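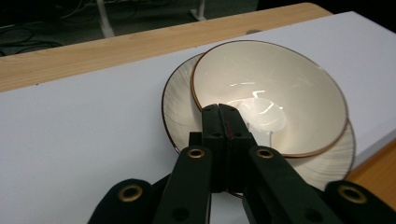
Foto: Farah Entili / Gevano

Relatório de andamento – apoio a testemunhas, comarca de Mivdale
15 de maio de 2018

Desde janeiro atendemos 63 pessoas, quase todas em processos de roubo e violência doméstica. Acompanhamento no dia da audiência ok. Transporte ainda falho – 2 testemunhas faltaram em Sestton, audiência remarcada.

Intan Nair assumiu o plantão telefônico. Darmawan Lubis segue com a defensoria, falta assinar o termo.

Gasto no periodo: 3881, recibos em anexo. Pedimos mais 4 meses de prazo p/ fechar a capacitação dos oficiais de justiça.

Emiliano Rivadeneira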